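Brick sorting, notebook, August

Back on the toy bricks this afternoon and I'm having a great time with it. The Worken lot came out of the big tub (1,737 pieces by the count on the lid, though I only want a small mix on the floor at once). The marble-pattern floor covering is a joy. Pale beige, so every color pops, and I can spot a stray brick from the doorway.

Bins first. Orange and green ones next to each other, toward the back wall. I love these, open tops and easy to see into. Red bricks look terrific against the green plastic, by the way. If we ever make a poster for this corner, that's the combination.
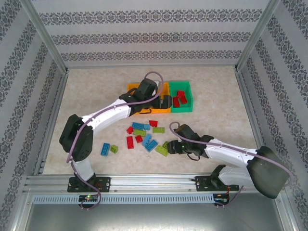 Mixed pile, 3:25 pm

Three colors for this one: blue, red and lime green. I tried the Cerkico set for the greens last time and they were so close to the bin color that I kept losing them. Lime is much better! Keep the lime.

Three bins in a row behind the pile, two orange and then the green, pushed right up against each other. No gaps for a brick to drop into, and it looks so tidy. Bricks go in the middle of the floor, tipped out any old way, some standing up, some on their sides. I like the mess, it makes a better sort than a neat layout.

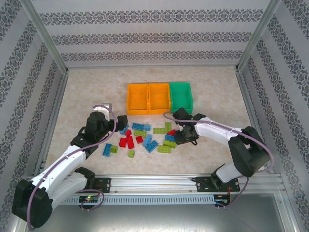

Long blue ones are my favorites, easy to find with the studs up. The small ones that end up on top of others are the fun part and I'd like more of those. Maybe 4 extra next round.

To do:
- wipe down the bins, 12 in the stack on the shelf
- ask Bakke for another roll of the damask wallpaper, same pale gray (it's fancy for a brick corner and I adore it)
- Fokach tub still has lids missing
- try a pile of 25, same three colors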